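Notebook, pump and dispenser bench
Dec 18, 2025

Fuel dispenser meter check, continued. The Vanwood unit is back on the bench after the pulser swap. Same setup as the last entry: recirculating loop, test fluid from the small tank, master meter upstream, prover can downstream. Loop purged before the first draw. Air eliminator vent checked by hand and clear.

Started at the slow flow setting. The first draw was thrown out because the nozzle had not been wetted. After that, 15 draws in a row, can drained to the same drip time each round. Register and master meter agreed inside our limit on every one. Raw readings are in the bench sheet, not copied here.

Fast flow was less tidy. Draws 1 to 6 read low against the can, all in the same direction. Closed the valve, let the loop settle, tightened the union on the suction side and went again. The offset got smaller but did not go away. Suspect a bit of air still getting in past the strainer gasket. The gasket is the old Prolholm pattern and has taken a set. Replacement to be cut from sheet tomorrow if the stock is thick enough; otherwise order. 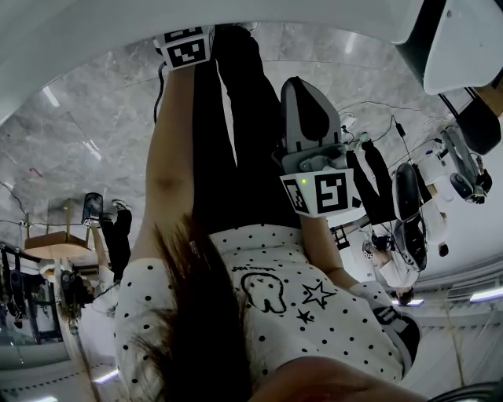
Bear T-shirt with polka dots, marker cube at the hand.

Pulser count: the new part gives a clean square wave on the scope at both flow settings. No missed edges. The old part dropped edges near 2000 pulses and again near 3000, which matches the jump in the displayed volume reported from the Trirkcombe station. I am fairly sure that was the whole of the Trirkcombe complaint, but the fast flow offset has to be sorted before the unit is signed off.

Price display: set unit price, ran a preset sale, checked that money equals volume times price after rounding. Correct for every preset tried. Changed the price in mid-sale from the console; the dispenser held the old price until the nozzle was hung up, as it should.

Gökçe controller board: firmware left as received. The totalizer does not reset on power loss. Pulled the plug twice to be sure.

To do:
Cut or order strainer gasket.
Repeat fast flow draws with new gasket, same can.
Log fluid temperature at the can as well as the tank. Only the tank was logged today.
Reseal calibration cover and write the seal number in the bench sheet.
Drain the loop before the holiday shutdown.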